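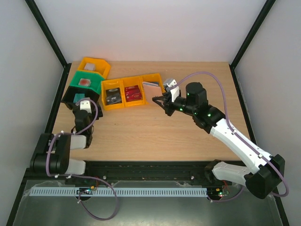 Bench at the end of the day, bins pushed to the back left.

July 16, 2020

Glue day again. I have been putting off writing up the hide glue trials because every time I sit down to do it I find another joint I want to break first, but Telma asked me this morning where the notes were and I had to admit they were mostly on the back of a sandpaper sleeve. So, notes!

The question, for anyone reading over my shoulder: can we use the Punora pearls for the chair repairs and stop buying the liquid stuff in bottles? The liquid is so easy. You open it, you squeeze it, you go home. But the last bottle went off early (smelled fine, never set hard, stayed like chewed caramel) and that was on a back rail for Mrs. Heffernan's side chair. Sorry Sorcha, I know you told me to check the date on the bottle.

Soaked the pearls overnight in cold water, a bit more than enough to cover. They swell up like tapioca, which I always forget and always enjoy. Warmed them in the old wax pot inside a bath of water, lid on, thermometer poked through the hole Flynn drilled. Kept it under a simmer the whole time. I let a batch get too hot back in the spring and it came out thin and weak, so I'm being a good boy about temperature now.

Test pieces were beech offcuts, all from the same board, end trimmed square and planed fresh this morning. Two batches of glue, one thick and one let down with a splash more warm water until it ran off the brush in a string and then broke into drops. Rubbed joints, no clamps. I love a rubbed joint. You slide the two faces back and forth until you feel it grab, and then you leave it alone, and leaving it alone is the hard part if you're me.

First thing I noticed is that the thick batch grabbed before I had it lined up. Had to pull one apart and start over, and the surface was already skinned with glue so I scraped it and I don't trust that one, marked it with a pencil X. The thin batch gave me plenty of time to fiddle. Warming the wood first with the heat gun helped both batches a lot more than I expected. Hadi says his uncle used to stand the parts by the stove before gluing and I can see why now.

Broke the older set from last week too, same pearls. Put them in the vise and leaned on them. Seven pieces in that set and five of them tore the wood before the glue line let go, so that's good. The other two came apart clean and shiny, and looking at my scribbles, those were the ones I glued last, when the pot had been sitting with the lid off and I was on the phone with Foley about the cane order. So I'd put that down to a skin on the glue and me not stirring. Doing those over before I say anything grand.

Speaking of the cane order, Foley is out of the narrow width until September. Úna thinks Lasis might have a hank or two tucked away and she's going to call. If not, the rocker waits. I'm fine with it waiting, the rocker also needs a new front stretcher and I haven't even picked the wood.

Other bits while I'm here:

The brush. Use the round one with the string binding. The one with the metal ferrule left dark streaks in the beech, I think from rust, and it's in the paint drawer now where it can't hurt anybody.

Cleanup is the best part of all this. Warm water, a rag, done. I soaked off a squeeze-out blob the size of a pea in about 2 minutes. Compare that to chipping yellow glue out of a carved leg, which I did for most of last winter and still have opinions about.

Smell: yes. It's a barn smell. Flynn opened the window and made a face but he came back in for his tea, so we can live with it.

Leftover glue went in a jar in the fridge in the back, labeled in big letters, NOT SOUP. It should keep for a few days. If you see fuzz on it, toss it.

I'd like to try a pinch of salt in the next batch to slow down the grab. Telma has a page about it in the Skoltoreo binder, somewhere past the veneer section, but the pages are out of order and I gave up looking at lunch. If anyone finds it, leave it on my stool.

To do: redo the two clean breaks, with the lid ON. Break today's pieces after they've had a proper rest. Call Sorcha about the side chair and tell her the rail is coming off again. Get more beech.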